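Fellbridge sports kit library to reopen with bigger stock and longer loans

February 28, 2026

The Fellbridge kit library will reopen in May in larger rooms on Zawadzka Street, with more clothing on the rails and a longer loan period for members. The service lends running, cycling and team sports clothing free of charge to anyone living in the town or attending one of its schools.

The library has been closed to borrowers over the winter while its stock was sorted, washed and mended. Donations were still accepted during that time, and the sorting tables at the old address on Brelutbridge Road have been in use most afternoons. The last of the clothing is to be moved in the spring, once shelving has been put up at the new site.

According to the library, the collection now stands at 2000 items. Most of it is clothing for the upper body: jerseys, training tops, vests and light jackets. Shorts and leggings make up much of the rest, with a smaller amount of rainwear and a few boxes of gloves and hats. Shoes are not lent, and the library says that will not change after the move.

Loans used to run for four weeks. From May they will run for 12 weeks, which covers a typical school season from first practice to last game. Borrowers will be able to renew once, provided no one else has asked for the same item. The library said the short loan was the most common complaint in its member survey last year, in particular from parents who had to bring a uniform back in the middle of a season and then sign it out again the same day.

Each member will be able to take up to 44 items a year. The old rules set a limit of six items at a time and had no yearly limit. The limit of six will remain. Team loans are handled separately and do not count against a member's own total.

Much of the winter's work has gone into checking seams. Sports clothing is often made from several panels in different materials, with mesh where the wearer gets hot and a smoother, closer fabric elsewhere, and the places where they meet tend to give out before the fabric does. Every donated item is turned inside out and gone over by hand, starting at the underarms and the side seams. Piping and trim are checked at the same time. A loose thread is trimmed and the stitching around it tested with a gentle pull.
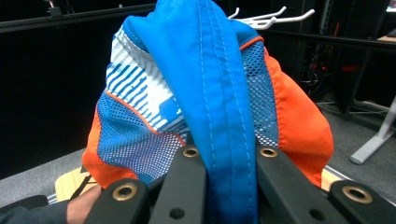 Items that need more than a few stitches go into a mending crate. The library holds a mending evening twice a month, and those will continue at Zawadzka Street with two more sewing machines. Small holes in mesh are closed with a fine polyester thread. Larger ones get a patch cut from clothing that cannot be saved. For that reason the library keeps a drawer of offcuts arranged by color, and it says orange and bright green are the hardest to match. White is easier to find, but an older white garment has often yellowed slightly and a new patch stands out on it.

Anything too worn to lend is cut up for patches or sent for textile recycling. The library turned away very little this winter. The items it did refuse were mostly cotton T-shirts, which it does not lend, and clothing with a strong smell of fabric softener. Softener leaves a coating on sports fabrics that is slow to wash out, and the library asks donors and borrowers not to use it at all.

Washing instructions will be printed on a card and placed in each loan bag. They are the same as before: close all zippers, turn the item inside out, wash cool with a small amount of liquid detergent, and hang to dry. Tumble drying is not allowed. Heat can lift printed numbers and patterns and shrinks some of the elastic trims. Clothing may be returned unwashed if the borrower has no machine, but it should be dry. Damp items left in a bag over several days were the main cause of clothing being thrown out last year.

The new rooms were previously used by Primeo, a picture framing business that moved out in the fall. The front room will hold the rails and a counter, and the back room will be used for sorting and mending. There is one fitting room, which the old site did not have. The entrance is level with the sidewalk, and a wide door leads from the front room to the back. Parking is limited to the spaces on the street, though there is a bicycle rack beside the building.

Clothing will be arranged in a different way after the move. At Brelutbridge Road it was hung by sport, which caused trouble with items that could be used for more than one. A plain training top might be found with the soccer clothing one week and with the running clothing the next. In the new rooms everything will be hung by size first and by type of garment second. Sport will be written on the tag. Children's sizes will be on the lower rails so that younger members can look through them without help.

Sizes have been checked with a tape measure as well. The library found that labels could not be relied on, especially on close-fitting cycling clothing, where a large from one maker was smaller than a medium from another. Chest and length measurements will be written on each tag in inches. Items that came in with the label cut out have been measured in the same way and put with the rest.

The tags themselves are new. They are made of woven tape and carry a number in laundry marker, and they are stitched to the inside of the garment at the hem – not at the neck, where borrowers said the old ones scratched. Members are asked to leave them in place. An item that comes back without its tag has to be measured and entered again from the beginning.

Complete team sets will be stored in the back room and can be booked ahead. A set is a group of matching shirts in mixed sizes, usually with shorts. Schools and clubs may book a set for a single game or for a season, and requests for the fall season will be taken from the reopening onward. Any set with shirts missing will be offered at the same time to smaller teams. The library is still looking for goalkeeper shirts in youth sizes.

Membership costs nothing. New members need to show proof of address or a school card when they sign up, and members under 16 need a signature from a parent or guardian. Existing members do not have to register again, and their card numbers stay the same. There are no late fees. A reminder is sent when a loan is a week overdue, and a member with something overdue by more than a month cannot borrow until it is returned. Ordinary wear and small tears are not charged for.

The move is being paid for by a town grant and by the sale of surplus hangers, rails and storage boxes at the old address. The remaining boxes are priced at two dollars each and can be picked up during donation hours. The clear plastic ones with lids have already gone.

Until the move, donations can be left at Brelutbridge Road in the afternoon. Clothing should be clean and packed in a bag or box that can be left behind. Sets should be tied together, and any known damage can be noted on a piece of paper and pinned to the item. Winter layers, youth shorts and women's cycling jerseys in larger sizes are needed most. The library has enough adult running vests and asks donors to hold on to those until summer.

A drop-off bin for returns will be installed outside the Zawadzka Street entrance before the doors open. It will be emptied each morning and is meant for returns only. Members who still have clothing from before the winter closure can keep it until then without a reminder being sent, or hand it in at the old address along with donations.

The first opening day will be given over to existing members, with new sign-ups from the day after. A total of 110 loan bags have been set aside for that first day, and borrowers are also welcome to bring their own. Opening hours will be posted on the door at both addresses and on the town website.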